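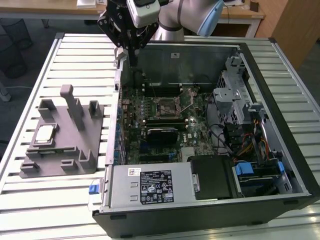
Planner skips the socket pose, is it the vision?

Running the Mirkura planner on a CPU swap cell, arm over an open tower on its side. Since the July 2022 build the log says "socket pose accepted" on the first look, every time. I don't believe it. The vendor blames my lighting. Has anyone got this thing to reject a bad pose?

Posted by slatbench

Lighting is what they always say. Check the confidence gate. Ours shipped at 7, and as far as I can tell that lets anything through. Dump the raw poses and compare them with the fixture frame, whose position you already know.
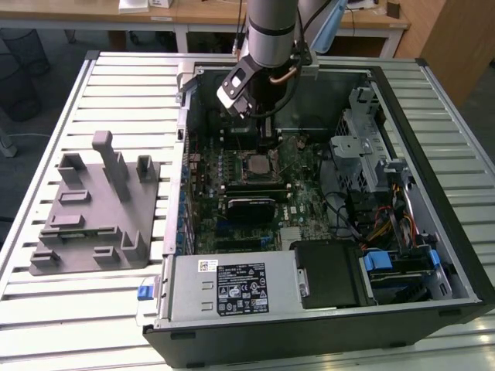
If the fixture looks fine and the socket wanders, your hand-eye calibration isn't the culprit. I logged 667 looks before I trusted mine, and I still wouldn't run it overnight.

Posted by oldencoder

just use Skina, works great

Posted by grey_tray

Skina has the same gate under a different name. Read the config.

Posted by oldencoder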